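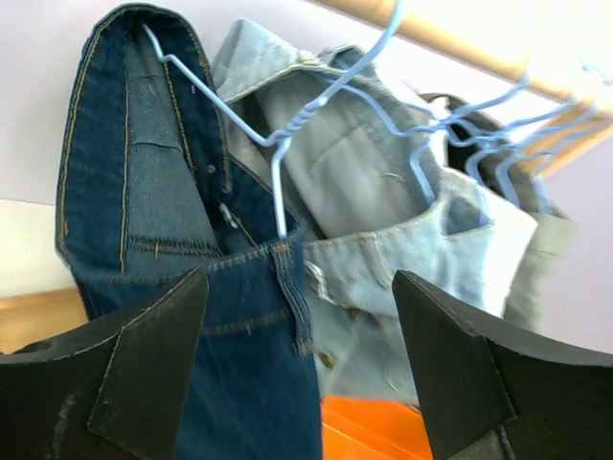 Enregistrer de bonnes démonstrations : décrocher un jean et le ranger au bac

Le linge est un terrain de jeu formidable pour l'apprentissage par imitation ! Un jean plié sur un cintre ne tombe jamais deux fois de la même façon, et c'est exactement cette variété que l'on veut donner au modèle. Voici comment nous procédons pour la tâche « penderie » du projet Merora, avec deux bras téléopérés et l'enregistreur Mosell.

Étape 1 – Préparer la penderie

Suspendez les vêtements à des cintres fins, serrés les uns contre les autres. Changez l'ordre à chaque série, mélangez jean, veste et chemise, et laissez des cintres se chevaucher : la vue au poignet doit apprendre à s'y retrouver. Le bac orange se place à droite du portant, à portée du bras droit.

Étape 2 – Enregistrer l'épisode

Lancez Mosell avant de toucher aux commandes, puis travaillez lentement, sans à-coups. Une prise ratée que l'on rattrape proprement est précieuse – gardez-la ! En revanche, si un vêtement finit par terre, coupez et recommencez. Comptez jusqu'à 3 minutes par épisode.

Côté bac, descendez la pince droite jusqu'au tissu et tassez le jean pour qu'il tienne entre les bords. Le cintre libéré peut rester à plat sur la table, sous la pince gauche.

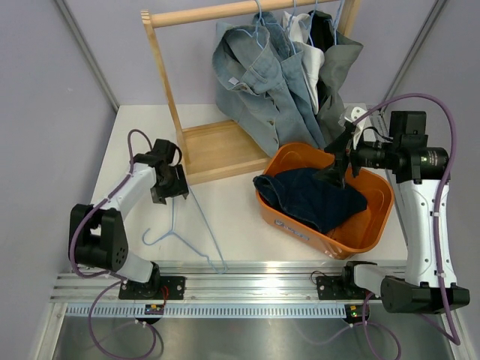
Étape 3 – Trier et annoter

Relisez chaque épisode dans Hilel, vue fixe et vues de poignet synchronisées. Notez le vêtement visé, le bras qui saisit et le résultat. Notre jeu compte 1715 épisodes, dont 435 avec une reprise en cours de geste, et ce sont ceux-là qui ont le plus aidé la politique Koster à se corriger toute seule. Quel plaisir de la voir retenter sa prise !

Gardez 11 épisodes de côté par configuration de penderie pour l'évaluation, et ne les remettez pas dans l'entraînement.

Page mise à jour le 18 septembre 2022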